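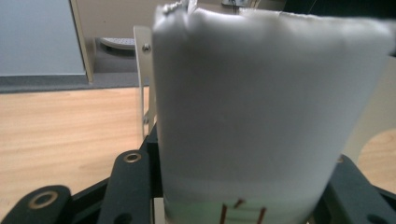
# Hand-held grippers on the linen bench: what happens to our jobs and our piece rate?

**foldingbench**, posted 19/02/2026

I work at the Norka laundry in Prururholm, on the clean side. We sort, fold and bag for hotels and two care homes. There are 30 of us across both shifts.

Last month the company signed up with Harms to put in robot folding and bagging on one line. The arms themselves aren't coming until April. Before that, some of us are being asked to do part of our normal work with a hand-held gripper with a camera on it, so that the robot has something to learn from. You squeeze the handle, the black arms close on the cloth, you lift it and put it where it needs to go. All of it gets recorded, and the recordings go into a system called Ikis.

I have done four shifts of it. It is not hard but it is slow. White things are the worst. By hand I can feel if I have picked up one layer or two, and with the tool I have to look, and white on white you can't see much. Anything bulky bunches up at the top when you grip it low down, so I put it down and start again. My wrist aches by the end.

My questions are these.

- We are on a basic rate plus a bonus for pieces over target. On gripper shifts my pieces drop to nearly nothing. The supervisor says it will be "sorted out" but nothing is written down. What should I be asking for?
- Are we training our own replacements? The manager says no jobs will go. I would like to hear from people who have been through it.
- Can the recordings be used to check up on us? They say the camera only looks at the cloth, but it picks up whatever is behind the cloth as well.

I am not against the machine. Bagging is a miserable job and I would be happy never to do it again. I just want to know where I stand.

---

**drysidelates**

We had a Harms line put in two years ago (textile rental, workwear mostly, not hotels). I'll take your points in turn.

Pay first. Get it in writing before you do another shift. What we agreed was average bonus. They took each person's bonus over the previous 20 shifts, divided it out, and paid that for every recording shift whatever the count was. It took one meeting and a side of A4. The thing to watch is which shifts they use. If they count the quiet weeks after Christmas you will come out low, so ask for a spread that includes a busy period. Also ask what happens if you do half a shift on the tool and half on the bench. We forgot that one and argued over it for weeks.

Jobs. Nobody on our site was made redundant, but four people left in the first year and only one was replaced. So "no jobs will go" was true and there were still fewer of us. Ask the manager whether leavers will be replaced. It is a different question and you will get a different answer.

As for the work, it changed more than I expected. The robot does the straightforward items and the rest come to us. Before, a stack would be mostly easy pieces with an awkward one now and again, and the easy ones gave you a rest. Now the whole stack is torn hems, things inside out, odd sizes, anything stuck to something else. The target had been set when the mix was easier. On a good day before the line I did 1615 pieces. I have not been close since and I am working as hard as I ever did. We got the target lowered in the end but it took seven months. Ask for it to be reviewed on a fixed date after the machine starts, and get the date in the same letter as the pay.

The wrist: tell them now and have it put in the accident book or whatever you use. We went on to 20 minutes on the tool, then a swap to something else. There was a lighter handle available too, which the company hadn't mentioned.

---

**bagandtag**

Just refuse. If enough of you refuse they can't train it.

---

**sortinghall7**

I wouldn't refuse outright without advice. Whether they can tell you to do it depends on your contract and most of ours say something like "other reasonable duties". Speak to your union rep if you have one, or an advice line if you haven't. Asking for terms first is a lot safer than saying no.

On the recordings, ask for these in writing:

1. What is recorded. Ask about sound as well as pictures. Ours had a microphone and it was switched off after someone asked.
2. Whether each recording is tied to a name or a clock number. We had numbered tools and a sign-out sheet, so anyone could have matched them up. Now you take whichever tool is on the rack and the sheet has gone.
3. Who holds it, how long for, and whether it gets passed to other customers.
4. A plain statement that it won't be used for discipline or for timing people.

You're right about the background. A camera on the tool sees the floor, the doorway, part of the next bench. We moved the recording bench so it faced a wall and put a notice up on the way in, mainly for the drivers.

I don't know Ikis. On the one we had, you could delete a go straight after you made it, and I'd ask if yours does that. It helps on the days when you drop everything.

One more thing about pay. When the line went live they made up a new job, line minder, at 43p an hour more than bench rate. The posts went to people from the office at first, as they were thought to be better with screens. In practice the job is clearing snags and knowing what a badly picked up sheet looks like, and the bench staff knew that already. Ask now who will get first go at those jobs and what training comes with them.

---

**foldingbench**

Thanks, very useful, apart from the obvious one. I hadn't thought of asking about leavers. There's no microphone on ours that I can see but I'll ask. I have asked for a meeting and said I'll stay on the bench until there's a letter about the bonus. The supervisor was fine about it - I think she wants it in writing as well.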